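Arboleda Building, Second Floor
Periodic Safety Inspection: Offices, Stock Room and Work Areas
Checklist with comments

Date of inspection: August 22, 2021
Inspected by: Petro Kostiuk
Tenant: Cliltel
Previous inspection: April
Ratings used: OK / Minor / Action / N/A

Items rated Minor are to be corrected by the tenant without follow-up. Items rated Action require written confirmation to the building office.

1. Exits and corridors

1.1 Exit doors open fully and without a key from the inside. OK
Comment: Both stair doors tested. The east door closer is slow but latches.

1.2 Exit signs lit. Minor
Comment: Sign over the west stair is lit on one side only. Lamp to be replaced.

1.3 Corridors clear to full width. Action
Comment: Flattened cartons leaning against the wall outside the stock room, same place as in April. Remaining clear width is below what the lease plan shows. Remove the cartons and mark the wall "No storage."

1.4 Floor plan with exit routes posted. OK
Comment: Plan at the elevator is current. Plan in the kitchen still shows the partition taken out last year. Replace when convenient.

2. Fire protection

2.1 Extinguishers in place, sealed, gauge in the green. OK
Comment: All 5 units checked against the list. Tags signed.

2.2 Extinguishers visible and within reach. Minor
Comment: Unit by the copier is behind a coat stand. Move the coat stand.

2.3 Clearance below sprinkler heads. Action
Comment: Stock room, rear bay. Top row of cartons is too close to the head. Lower the stack by one carton and put a line on the upright at the permitted height. Checked again before leaving the floor; not yet corrected.

2.4 Smoke detectors free of covers and dust. OK

2.5 Alarm audible in all rooms. N/A
Comment: Not tested during this visit. Building office will run the test together with the first floor.

3. Electrical

3.1 Panel accessible, door closed, circuits labeled. Minor
Comment: Circuits 11 and 14 have handwritten labels that can no longer be read. Trace and relabel.

3.2 No extension cords used as permanent wiring. Action
Comment: Kitchen. Microwave and kettle share one cord run behind the refrigerator. The cord is not rated for a 3000 watt load. Remove it and use the wall outlets on the opposite counter. If more outlets are needed, submit a request for a licensed electrician.

3.3 Power strips not connected to each other. OK
Comment: Corrected after April. Desk rows A and B rechecked.

3.4 Cords free of cuts and crushed sections. Minor
Comment: Vacuum cleaner cord has tape over the jacket near the plug. Take out of use until the cord is replaced.

4. Shelving, racks and small-item storage

4.1 Tall units fixed to the wall. Action
Comment: Tralon rack no. 3 in the stock room has a bracket but no screw on the left side. Do not load the top shelf until fixed.

4.2 Load limits posted on racks. Minor
Comment: Posted limit is 80 kg per shelf on all racks except no. 3, where the label is missing.

4.3 Heavy goods on lower shelves. OK
Comment: Printer paper has been moved down as requested.

4.4 Small tiered shelves and wall baskets: stable, not overloaded, only light goods kept high. OK
Comment: Stationery items such as pencil cases and tape are acceptable at any level. Where goods reach past the front of the bottom tier, keep them out of walkways. Glass, liquids and hand tools are not to be kept in open wire baskets.
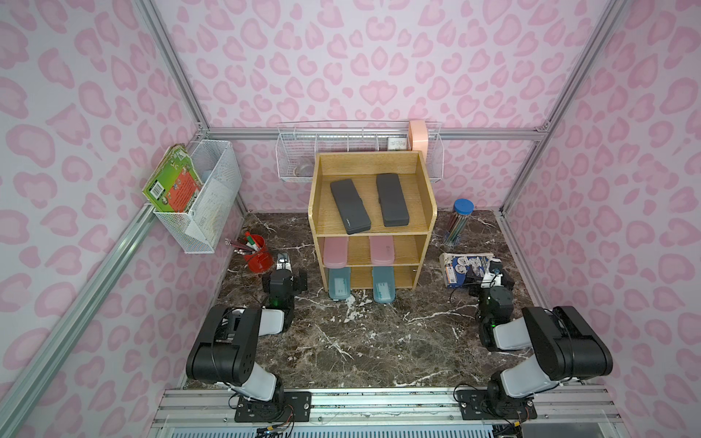
4.5 Step stool available where shelves are above shoulder height. Minor
Comment: One stool found, in the kitchen. Return it to the stock room. Rubber foot missing on the rear left leg; order a replacement foot before the stool is used again.

5. Floors and housekeeping

5.1 Floors dry, even, free of loose material. OK
Comment: Carpet tile seam by the meeting room has been glued down.

5.2 Mats lie flat. Minor
Comment: Entrance mat curls at one corner. Turn it or replace it.

5.3 Waste removed daily, no overfilled bins. OK

5.4 Cleaning products in original containers, cabinet closed. Action
Comment: One spray bottle without a label under the kitchen sink. Contents unknown. Dispose of it through the building office. The Pridis floor cleaner is correctly labeled and its data sheet is in the folder.

6. First aid

6.1 Kit stocked and within date. Minor
Comment: Eyewash past its date. Adhesive bandages low.

6.2 Names of first aiders posted. OK

6.3 Injury log available. OK
Comment: No entries after April.

Follow-up

Action items: 1.3, 2.3, 3.2, 4.1, 5.4. Written confirmation goes to the building office, room 79, with the item number in the subject line. Item 4.1 will be checked in person before the rack is returned to use.

Copy to: Cliltel office manager; building file.

Signed: Petro Kostiuk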